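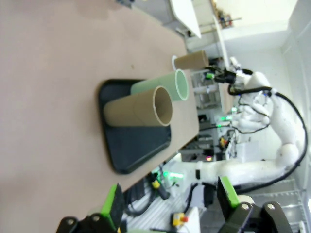 Tube Sorting with Two Arms – Gallery from the Himbridge Bench

Jul 20, 2019

Welcome, and thank you for stopping by! These pages follow our Skundska study, in which two arms learn to share one table and pass cardboard tubes between them without a fixed script.

Wrist view, early in the sorting task. Two tubes lie side by side on the dark tray, one tan and one a pale mint green, with a third farther back near the edge of the table and the white arm's black gripper close by it. We are very fond of this angle – the lime-green finger pads make it easy to judge how a grasp is lining up.

The full set holds 2765 grasp attempts, and 486 of those were kept aside for testing. With both wrist views switched on, the method we call Endale dropped 23 tubes in the test set, and we would dearly love to bring that down by November.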